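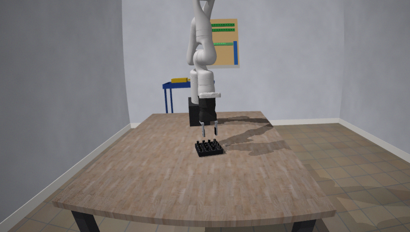
A robotic arm above a wooden table, with a small black tray beneath its gripper.

What is a story chain?
By Nabila Naciri, July

Have you ever wanted to write a story but got stuck after the first page? Try a story chain! You write a bit, a friend writes the next bit, then somebody else takes over, and the story goes off to places you would never have thought of on your own.

People have been sharing stories like this for a very long time. In Japan, hundreds of years ago, poets met up to make long linked poems called renga. One poet made the first verse, another answered it, and on they went, sometimes until they had a hundred verses. Imagine keeping that going!

How do you start?

You need 4 people, some paper and a pencil each. Choose who goes first. That person writes the opening, and a good opening has someone in it who wants something. "Bruno was a goat" is fine, but "Bruno the goat wanted to ride the night bus" makes everyone itch to know what happens (does he have a ticket?).

The next writer reads the whole story so far and adds a part. Try to leave your part at an exciting spot – a knock at the door, a missing shoe, a strange smell coming from the cellar. Then pass it on!

Are there any rules?

Just a few. Keep the names the same, so Bruno doesn't turn into Brian halfway down the page. Don't finish off somebody else's favourite character without asking. And please, please don't write "and then they woke up and it was all a dream", because your friends worked hard on that goat!

How long should it be?

As long as you like. My reading group made one called The Last Bus to Bustport, and it came to 1,202 words. Thaddeus Doucet wrote the part with the singing ticket machine, and I still laugh when I read it. Our next one, about a dragon called Skuvero who was scared of candles, stopped at 428 words when we all agreed he should go to bed.

When you've finished, read it out loud together, with each person reading their own part. Do the voices!

Word to know
Verse: a group of lines in a poem or a song.

Contact us | © Benmoussa Young Writers | Back to top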